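Ending a partnership with a sister congregation without bad feeling

pewside64

Our church in Rolland has been linked with a congregation in Cillilis for years. We exchange letters, pray for each other by name and send a gift each April. Only 3 of us still write, and we think the formal link should end. How do we say so without it feeling like we are walking away?

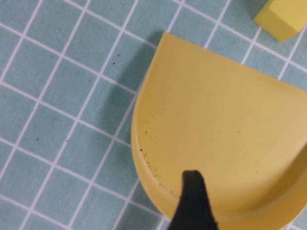 Yellow piece with a curved edge on pale teal tiles

slowriver

Talk to them before you decide anything. We ended our link with Alora after two long calls. On the first one they told us the letters had become a burden for them too, because each one had to be translated and read out. We kept the shared prayer day and dropped the rest.

Put whatever you agree in writing, in both languages, and send it to the pastor and to whoever answers your letters.
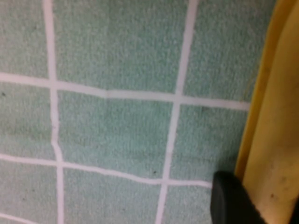
Should the yearly gift stop at the same time as the letters?
Keep it going for two more years if you can, and give them the end date now so they can plan.

If they have a building project under way, ask what was promised. Older members may have said things that were never written down.
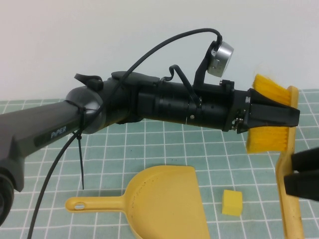
More replies

grindard_friends

Just be honest with them. Ours at Grindard faded out with no goodbye and people still bring it up. A joint service by video would be nice if the time difference allows. 7 a.m. worked for us.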